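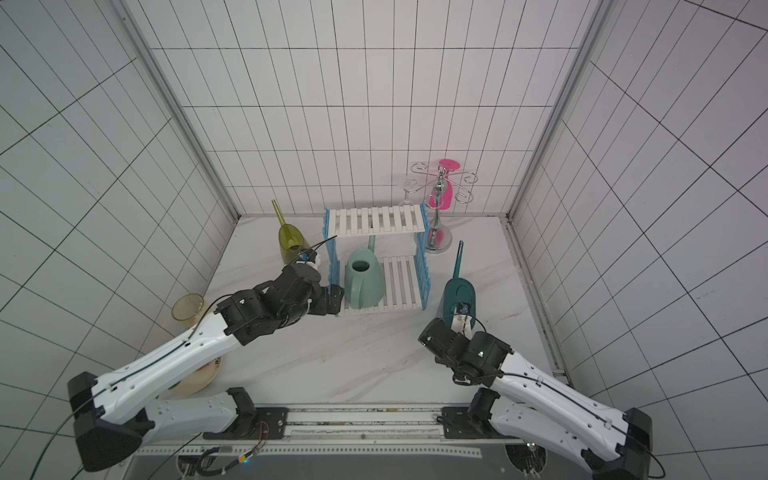

Clive Holroyd wrote in to say that if the company has money for two arms and a tiled booth, it has money for a second person on late shift. We had a lot of messages like that after the Erkus arms went in at the Priddale returns room, so the staff group has put the common ones together. Management has its own version of this page. It is shorter and happier.

Priddale staff > Returns > Questions about the arms

What are they supposed to do?

Put returned housewares on a rack so they can be checked and packed again. Watering cans, cups, plates, glasses. For now it's practice on a few pieces at a time. Eight of us do the same job by hand, and last July we got through 1470 pieces in a week.

Are they faster than we are?

We've asked for the figures and been told they are being "put into context." Make of that what you like. From what we have seen, long spouts are a nuisance for anyone, and two grippers have to keep out of each other's way as well.
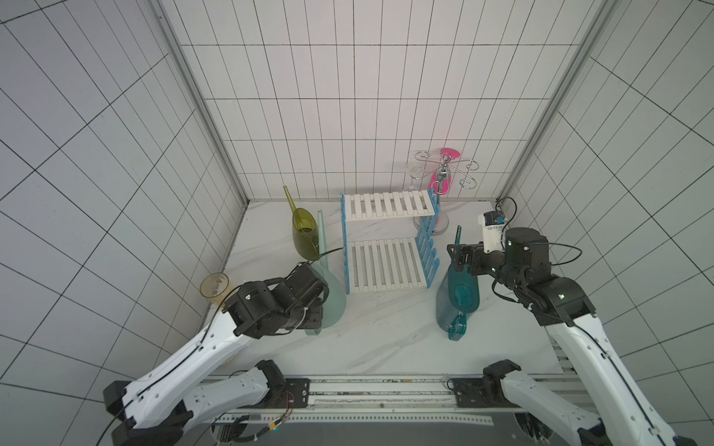

So who gets the blame when something cracks, a reader asked under the last update, the arm or whoever was nearest? There is no written answer yet. The Erkus manual has 96 pages and the word "responsible" does not appear in any of them. Until there is a rule, write down the time and the item, and don't sign a breakage slip for something you didn't handle.

Will anyone lose hours?

The promise is that no one will before 3000 hours of running time. That sounds generous until you notice the clock also counts the hours when the arms are switched on with no work to do. We want it to count working time only.

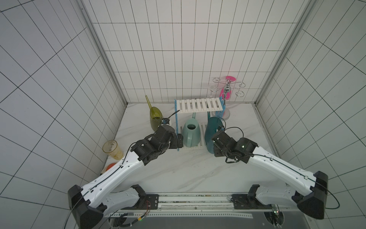
We also want the total posted by the door, where anyone can read it at the start of a shift.

Do I have to train on them?

You can be asked to. Uneck, the firm doing the setup, runs a short session at 2 p.m. – go if you're curious, and make sure it's paid. Showing a machine how you do your job is work, and so far it has gone down as "awareness."

Is there anything good about them?

Possibly. Several of us have sore wrists from reaching over racks all day, and we'd gladly hand that part over. 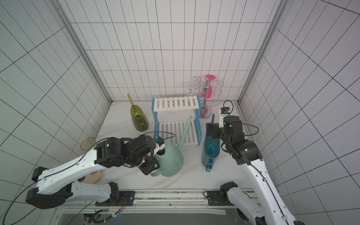
What we doubt is that the saved effort will come back to us as longer breaks or an easier pace. At the Kershaw site the hourly target went up a month after the arms arrived – and it hasn't come down.

14 comments | 6 shares

Related
Breakage slips: what to write and what to leave blank
Late shift cover at Priddale
Notes from our visit to Kershaw
Sore wrists and how to report them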